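The Kakton Lines

Gülizar Karakaya had been dead for five years when the letter came from Bumidcombe. The town library was clearing its back room and had found a notebook of hers, 519 pages, written on both sides. Would her literary executor like to have it?

Her literary executor was Erdal Saraç, who taught high school chemistry and had been given the job because he owned a filing cabinet. He drove up in July. Busisiwe Nkosi met him at the side door and handed him the notebook in a grocery bag.

"It's mostly one poem," she said. "She kept starting it over."

He read it that night at his sister's house, at one end of the sofa, with his nephew's clothes taking up the rest. 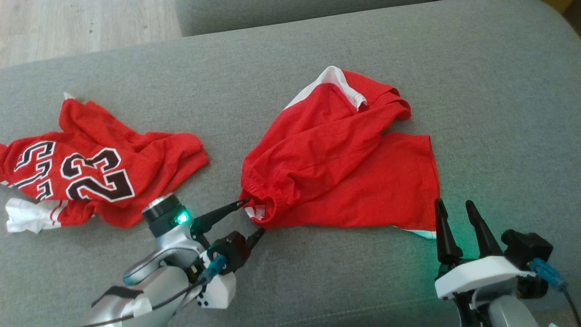 The red jersey, number 23.

The poem was called "Kakton." Everyone who knew her work knew the last two lines, which had been carved on the bench by the river:

I left the lamp for you to find.
You found it, and the house was dark.

In the notebook the lines came up again and again. In the early drafts the house was warm. Later it was sold. On page 300 it was on fire, and she had crossed that out hard enough to tear the paper. He did not find "dark" anywhere.

He called Barış Güler, who had edited the Collected Poems, all 900 pages of it.

"Where did you get the last word?" Erdal asked.

Barış took a while to answer. "She read it to me over the phone. The line was bad. It could have been 'dark.' It could have been 'ours.'"

"Those don't sound alike."

"They did on that phone."

Erdal turned to the final page. The poem was there in clean handwriting, without a single correction. The last line read: You found it, and the house was

There was no period. The ink was good and there was plenty of room left on the page.

"Are you still there?" Barış said. "What does she have?"

Upstairs his nephew was running a bath. Erdal took the cap off his pen, looked at it, and put it back on.

"I'm still reading," he said.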